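**August – Finwood matter, property schedule, working notes**

Work resumed at 9:15 on the division of household property. The draft schedule received from the Temville office lists 21 items. Two of them also appear in the earlier Azar inventory under different names, and the duplicate lines have been struck.

The joint account stood at $3,356 on the closing statement. The draft carries the same figure but assigns the whole sum to one spouse. The written terms call for an equal split, so the line has been returned for correction.

### Open points

1. The parenting calendar attached to the draft covers 8 weeks of summer. The signed terms refer to school vacations in general. Wording to be settled with the Jorkbridge mediation service before the next session.
2. Responsibility for the storage unit remains unassigned. Colleagues should not enter a name until the lease has been read in full.
3. Kitchen goods are to be listed by type and grouped under one heading. Items of low value do not need a separate appraisal – a short entry is enough.
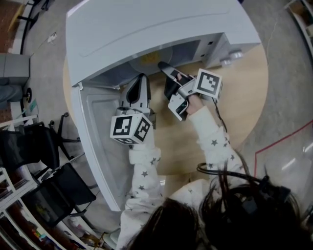 4. Both parties must initial every page of the revised schedule, including the blank reverse of page 2.

### Next entry

Compare the corrected draft with the Azar inventory line by line. The retirement accounts will be handled in a separate file, and no figures for them should be copied into this notebook.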